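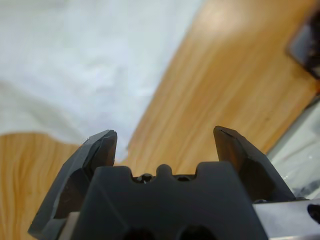
Wrist camera, fingers open, white cloth on the table.

11 Feb 2019. Open day, bench 4

Visitors from Skernau came through in two groups. Chinyere Babalola did the talking and I ran the arm. Cloth task only, as agreed with Henao last week.

Seven tries at picking up the cloth by its edge, two misses. Both misses were on the side nearest the wall, where the grey light makes the folds hard to judge on the monitor. Reloaded program 3272 after the second one and left it alone from there.

Someone asked if it could fold a fitted sheet. Told them no.

To do: move the visitor screen back a metre, get a spare set of fingertips from Timar, ask Jhosep Mosquera for the old colour settings.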